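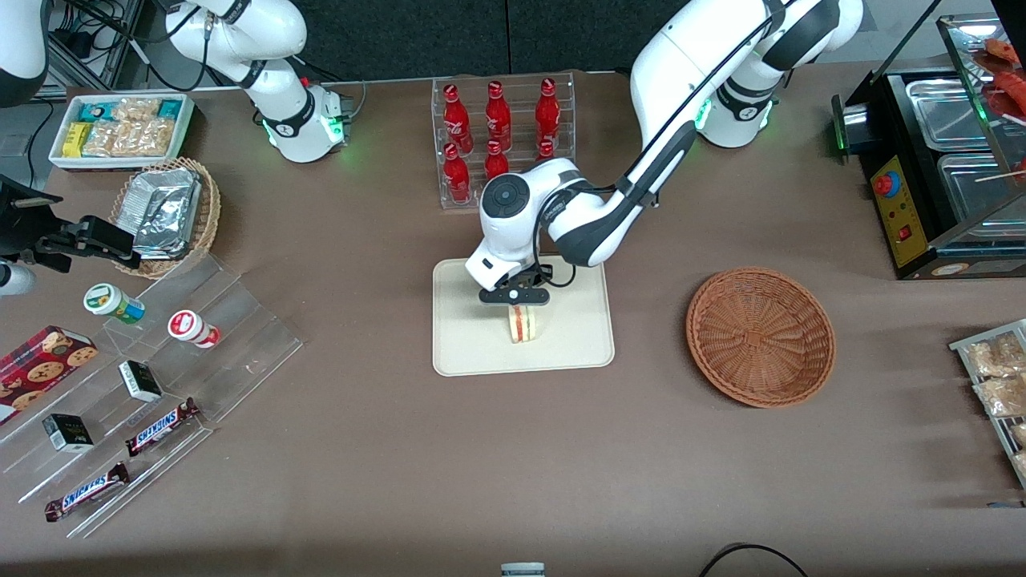
Vollside pauses Kolik counter arms after gripper fault

Vollside has stopped customer service on all of its Kolik two-arm snack counters after a gripper failed to let go of a sandwich at the Saliba site in Cloltby in March. No one was hurt. The counters will stay out of service until a change to the control software and a replacement part have been fitted and checked.

What happened

The fault took place shortly before 11.40am, during normal opening hours. The left arm had picked up a sandwich and moved to the handover position. It was then told to open its gripper. The gripper did not open, but the control system recorded that it had. The arm went on to its next movement with the sandwich still held and swung back across the counter faster than it is allowed to move when carrying food.

A customer was reaching towards the handover point at the time. The arm passed close to the customer's hand without touching it. A member of staff pressed the stop button and both arms came to rest. The counter was switched off at the wall and roped off for the rest of the day.

Vollside was told by telephone within the hour and sent two engineers to Cloltby that afternoon. The customer has been contacted and has been given a copy of our first findings.

What we have found

The gripper on each Kolik arm has a small sensor that reports whether the fingers are open or closed. On the Cloltby unit, the cable to this sensor had worn through where it bends near the wrist. The damaged cable gave a steady "open" signal whatever the fingers were doing.

A worn cable should not have been enough to cause this. The software is meant to compare the sensor signal with the current drawn by the gripper motor, and to stop the arm if the two do not agree. That check was running when the arm picked things up, but had been left out of the release step in an update sent to sites earlier in the year. This was our mistake. The update was tested with sound cables only, and the missing check did not show up.

We have since looked at the service records for the 71 counters now in use. Records from five other sites show at least one unexplained gripper reading since the update. None of those led to an unexpected movement, but each should have been followed up sooner than it was.

What we are doing

The release check has been put back and is being tested at our workshop with cables that have been cut, pinched and partly worn on purpose. It will be sent to sites only when those tests are finished.

The sensor cable is being replaced on every arm with a more flexible type, clipped further from the wrist. Top speed near the handover point will be lowered, whether or not the arm believes it is holding something. Engineers will also run the counters with food items on the table, including sandwiches and bagged snacks, before any site reopens to customers. Earlier acceptance tests relied too much on plastic blocks.

We expect the work at each site to take nearly two days. Saliba will be done first, followed by the five sites with unexplained readings.

Advice to sites

Operators should leave the arms switched off and should not try to restart them, even for cleaning. If an arm has stopped while holding an item, please leave the item where it is and call the service desk - the fingers can close again without warning if they are forced open by hand. Food warmers and display stands are on a separate supply and can be used as normal, with staff serving by hand.

Sites that have seen a gripper stay shut, open late or drop an item in recent months are asked to report it, even if it seemed minor at the time. Please give the rough time of day and say which arm was involved.

Service fees will not be charged while counters are out of use. Vollside will publish its full report on the fault when testing is complete, and will send a copy to every site operator.

About Vollside

Vollside designs and maintains automated food counters for cafes, stations and workplaces. Kolik is its two-arm counter for sandwiches and packaged snacks.

Press and operator enquiries: Vollside press office, Cloltby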